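Practical Robotics, Unit 4: Hand-held grippers and the coin task
Course handout, version of 2020-10-10
Notes by Hsiu-ying Kwok, with corrections by Pak-hei Yuen, who found most of the mistakes and was not quiet about it

Read this before the session. I know you won't, so I have put the safety part at the end, where people look for the marks.

You will work in pairs on a table-top task using the hand-held grippers. One of you works, the other keeps the log. You swap when the worker gets bored or the logger gets bossy.
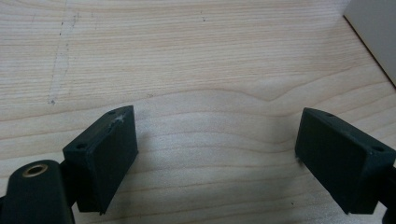
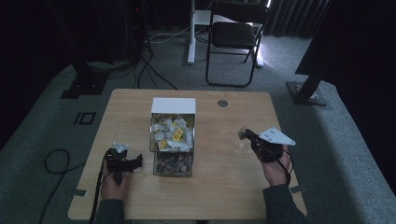

The table and the grippers, one pair of jaws seen close up.

Why do we use a gripper in each hand if most of the task could be done with one?
Because the awkward parts need two. A box slides when you push on it, and a lid comes up at one corner and sulks at the other. If one gripper steadies while the other works, the demonstration is cleaner and the program that learns from it has less nonsense to copy. Pairs who try the whole thing one-handed tend to spend the session chasing the box across the table.

4.1 What you are making

Your recordings feed Jeltus, the small learning program we started in July. Jeltus does what it is shown. If you scratch your nose with a gripper halfway through, Jeltus will learn that scratching is step three. Last year's version, Bresinach, picked up a lovely habit of pausing before every grasp, which we traced back to Kwok-wai Wu thinking.

Each pair owes 33 good runs. A good run has a start, a grasp, a release and an end, in that order. A run where you dropped something, said a word and picked it up again is still useful, but log it as a recovery and put it in the other folder. We have 151 recoveries already, so please don't feel you must contribute.

4.2 Moving well

Approach slowly, with the fingers open wider than you think you need. Close until the object stops shifting, then stop closing. Squeezing harder does nothing for a coin except fire it across the room.

Coins are the worst of it. A coin flat on a table has almost no edge to hold. Tilt it with one finger against the other, or drag it to the side of something and pinch it there. Cheuk-hei Choi's method (stare at it, sigh, try again) has a success rate we have decided not to publish.

Keep your wrists loose. Nearly 17 minutes is as long as most people manage before their movements turn sloppy, and you will be the last to notice. Your logger should tell you. Be nice about it when they do.

4.3 The log

Write down the run number, who held the grippers, what was moved, and how it ended. "Fine" is not an ending. "Fine-ish" is not one either, Kuo-hua.

File names go pair, task, run, with no spaces. The sorting script is called Tran and it has no sense of humour. Anything it can't read goes into a folder called Esau, where there are now 2000 files that somebody will have to open by hand. At present that somebody is me.

4.4 Safety and tidying

Keep cables off your lap and away from chair legs. Fingers (your own) stay out of the jaws. Check the screws on the gripper fingers before you start, and if one feels loose, ask for the small driver. Do not tighten it with a coin.

Put the coins back at the end. They belong to the course, and I do notice.

4.5 For next time

Write half a page on one run that went wrong: what you meant to do, what your hands did, and what Jeltus would have made of it. Bring it on paper. Pak-hei marks in green and writes small.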